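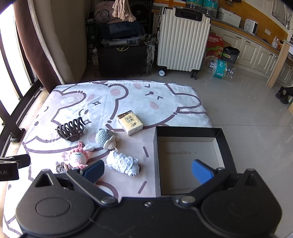 Figure 2. View from the hand-held gripper at the start of a sorting turn, with small items on the printed cloth and the open box to their right.

4.2 Open-day sessions

The second round of sessions was held during the Trilton open day in August. Visitors could watch the hand-held grippers in use and then try a turn themselves. The task was the same one used in the closed sessions (Section 3): pick up one small item at a time from a low, cloth-covered surface and place it in an open box. No practice period was given. Each visitor was shown how the jaws open and close, and was then left to choose the order of the items.

The items were picked for their range of shape and stiffness. A hair claw clip is rigid and has a row of curved prongs, so the blue pads meet it at only a few points. A packet of tissues gives way under light pressure. Crocheted toys hold their shape loosely and can be gripped almost anywhere on the body – visitors tended to start with these.
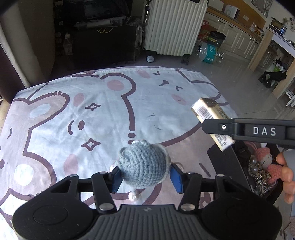 The printed cloth was kept for all turns. Its large outlines and pale colours make background removal harder than a plain sheet would, and the Nkosi segmentation step had been tuned on plain sheets only. We left the settings unchanged so that the open-day recordings could be compared with the earlier ones.

A total of 11 visitors completed a turn. Recordings from 2 of them were set aside because the jaw position signal dropped out partway through. The remaining recordings were labelled with the Flikness tool, using the same grasp and release marks as before.

Two behaviours were seen at the open day that did not occur in the closed sessions. Some visitors nudged an item with closed jaws to turn it before grasping. Others let go of a soft item and took hold of it again nearer the centre. Both were kept in the data – the Gevgate label set already has a class for repeated contact, and no new class was added.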